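3.2 The cable problem, or why nothing gets put back

I'll admit I came to cables late in this project. When we set up the household tidying study at Setau, I was all about drawers -- I wanted to know how people sort cutlery, where the odd lids go, that sort of thing. Then the diaries started coming back and page after page was about charging leads. Of the 342 entries we coded, more mentioned a charger or a lead than mentioned socks, and I'd have bet good money on socks.

So this section is about the spot in the home where the charging happens. I've called it the charging patch, borrowing from the Sperling interviews, where people kept saying "that patch of bench" without being asked for a name. A patch has a power strip, a few leads that live there and a few more that are only visiting. It usually has some kind of storage within arm's reach too, and that storage is where things get interesting (well, interesting to me).

What I wanted to know was pretty simple. If you give people a basket right over the patch, do the leads end up in it? We asked 24 households to try it for 5 weeks. They could hang or stand the basket however they liked, and we left the labelling up to them. Some went all out with tags and bread clips! Others just hung the thing and got on with dinner.

The basket got used, no question, but the leads mostly stayed on the bench. Figure 4 has the sort of arrangement I mean, with a wire mesh basket overhead and the cables out on the tabletop, multi-head ones included, looping down toward a white power strip with coloured sockets. 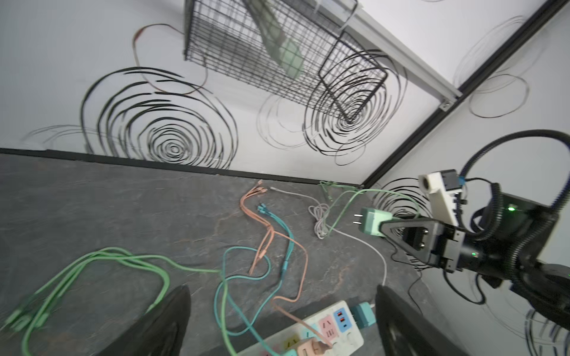

Figure 4. A charging patch with overhead basket.

One household in the Ploretti flats put it to us flatly in their last diary entry: a basket is for things you've finished with, and you've never finished with a charger. They went on to say that winding a lead up felt like packing for a trip, and unwinding it again ten minutes later felt like the trip had been cancelled. I've read that entry out at two lab meetings now and I still don't have a good answer to it.

I do have a partial one. Colour seems to matter more than I'd allowed for. In homes where the leads were different colours, people told us they could pick theirs out of a tangle by eye, so the tangle didn't bother them much. In homes where everything was white or black, the tangle was a daily grumble, and those were the homes that bought clips, sleeves and (in one case) a very large number of pegs. Bright leads may be making the mess easier to live with, and that's a different thing from making it smaller.

Multi-head leads muddy this a bit. They cut down the number of leads on the bench, which people liked, but the splayed ends catch on everything and they're a pain to coil. Nearly 40 entries grumble about exactly this. The Skinamar follow-up, which starts in February, will look at multi-head leads on their own, with the basket moved to the side of the patch at bench height.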